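Keeping the old desktop going

I've had the same desktop under my desk for longer than I've had the desk, and every May I have the same argument with myself about replacing it. The new Kesora ones look lovely in the shop window - very slim, very quiet, £900 before you've even picked a keyboard. Mine sounds like a hairdryer and takes two goes to wake up on a Friday morning (I know the feeling!).

But I like old computers. I like that you can take the side off and have a poke about, and that the bits inside come out and go back in again.

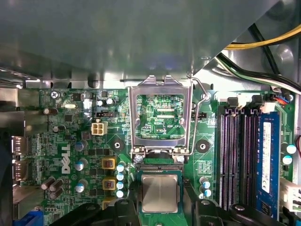 My first one was a Parri, bought second-hand for 51 quid with a box of floppy disks thrown in, and I wrote all my college essays on it. It crashed so often that I still save every couple of sentences, even in emails. I've probably typed out whole shopping lists with one finger hovering over the save key.

What I mostly use the current one for is photos and the family tree, and neither needs anything fancy. Last month I put in more memory, £20 from the Sisel stall at the market, and the tree opens before the kettle's boiled now, which it never used to. I was so pleased I made a second cup and spent the whole evening lost in parish records.

So I've put the Kesora leaflet in the drawer for another year. I might treat myself to a better chair instead.
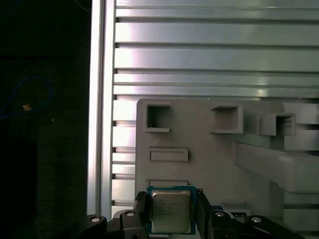

My sister says I'm being daft and that one morning it simply won't start, and then where will two years of family tree be? She wants me to copy the lot onto a Cisix drive and leave it at her house. I've told her I'll do it this weekend.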